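Festlow Records Viewer
Home | Getting Started | Guides | Printing | Contact
6 min read
April, by the Festlow guides team

Section 4: Opening a scan disc and preparing pages for the file

By now you should have the viewer installed and your first matter set up (if you haven't, do pop back to Section 3, as the steps here won't make much sense without it). In this section we'll take a disc of medical images from a hospital or clinic, copy it into the matter, and get a tidy set of stills ready for your expert to look through. Put the kettle on for the copying part, as a full disc can take a little while!

Before you start

You'll need the disc, the covering letter that came with it, and the matter number. We'll use matter 292, Niazi v Protstead Clinic, all the way through, so you can follow along with your own number in its place.

CAUTION: Never work from the original disc. Copy it first, then put it back in its sleeve and lock it away.

1. Open the matter and choose Add Source, then Disc.

2. Type the patient's name exactly as it appears on the covering letter, middle names and all.

3. Click Copy. The viewer brings across every image along with the hidden details stored beside it, such as the study date and the slice thickness.

4. When the copy finishes, compare the image total on screen with the total in the letter. Ours says 597 in both places, so we can carry on quite happily.

NOTE: If the two totals don't agree, stop there and write to the records office before you do anything else. Please don't be tempted to fill the gap from an older disc, however alike the two may look. 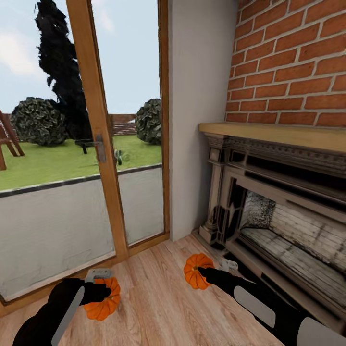
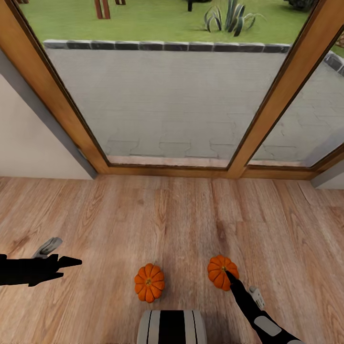
5. Choose Series from the left-hand menu. A CT study is usually split into several series, and the list can look rather daunting the first time, but you only need the ones your expert has asked for. Tick those and leave the rest alone.

6. Click Make Stills. Set the quality to 80 or higher. Anything lower will save you a bit of space, but fine detail soon goes soft and your expert will only have to ask for the whole lot again.

7. Add a page label to each still. We like to use the matter number, the series and the slice, in that order, so ours for slice 13 reads 292-A-13.

8. Save the set, and then choose Rona if your office uses the Rona bundle format. Otherwise pick plain PDF, which opens nearly anywhere.

CAUTION: Stills are handy for letters and meetings, but they don't replace the full study. Always send your expert a copy of the complete disc as well, so that they can scroll through the slices and adjust the contrast for themselves.

9. Fill in the log sheet with the date of copying and your initials, and keep it with the original disc.

If a series opens as a plain black square, try Reset Contrast from the View menu before you report a fault. Discs that still refuse to open can be checked with the Disc Report tool, covered in Section 5.

Previous: Setting up a matter | Next: Disc reports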